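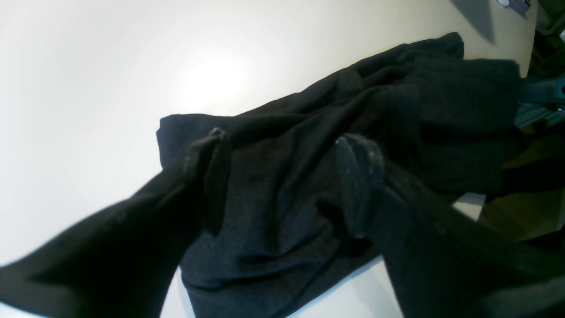

Charcoal knit on a white tabletop.

I went to see Sinéad Tully fully intending to talk her out of cardigans. I mean, I gave mine up at 35 after a shop clerk called one "cozy" in that voice, you know the one. Two hours later I was on her floor trying on a third.

Sinéad runs Jurkeo, her little knitwear label, from the upstairs of an old bank in Lastidstead. She makes 7 styles and that's it. "People keep asking for an eighth," she told me, pouring the tea. "I tell them to come back when they've worn out the first one."

So what are we all doing wrong? Length, mostly! "Women buy them to cover their behind," she said, "and then the hem hits at the widest part of the thigh and they wonder why they feel like a sofa." She likes hers to stop right at the hip bone, or else go way down past the knee. I argued for the in-between (I own two) and she let me finish, very politely, and then handed me a short one. Darn it, she had a point.

Buttons are her other big thing. She does them up all the way and wears the cardigan as a sweater, nothing underneath but a camisole. "It's the cheapest new outfit you'll ever get." I tried it the next morning with gray flannel pants and my good loafers, and my husband asked if I had a meeting.

We did disagree on belts. She'll put one over anything, and I think a belt over chunky wool looks like a tied-up parcel, sorry!

Her wool comes from the Mkhize mill, and she washes it by hand, cool water, 11 minutes, no wringing. "Then flat on a towel. Never a hanger, please, I beg you." I confessed that mine live on hangers and she put her cup down.

The new long style, the Jidard, comes out in April. I've asked her to save me the navy.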